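**Tijani House laundry group, minutes, June 2023**

Chair: Osaze Sani

**1. Last minutes.** Accepted with one change. The dryer was serviced in January, not before.

**2. Folding.** Clothes are still going back to the wrong shelves. Agreed that tops are laid out flat and smoothed before folding, neckline away from the person folding, and that the label is checked for a name. Folded items go on the right of the table and the basket stays on the left. Stacks are to be kept low enough to carry in one trip.

**3. Colours.** Two complaints about whites washed with reds. Osaze will put a notice above the machines. Dark and bright items to go in their own load until further notice.

**4. Supplies.** Powder is down to almost 20 scoops. Bavedex has quoted $40 for the large tub, delivered. Approved. The Kirnow pegs were not favoured and won't be reordered.

**5. Unclaimed items.** To be held on the bottom shelf until the next meeting, then offered to the op shop.

**6. Other business.** The hallway light is still flickering. Carried over. 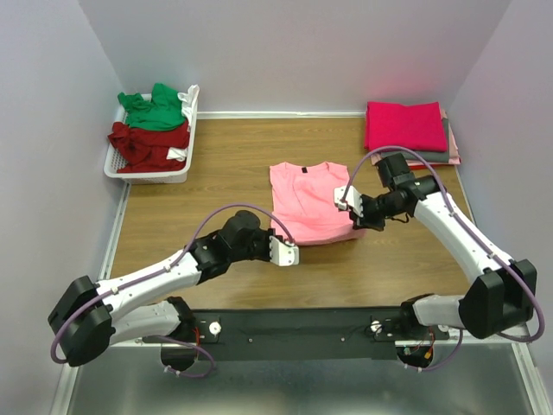
Who orders the powder once the quote is approved?

Osaze places the order with Bavedex and keeps the receipt in the laundry folder.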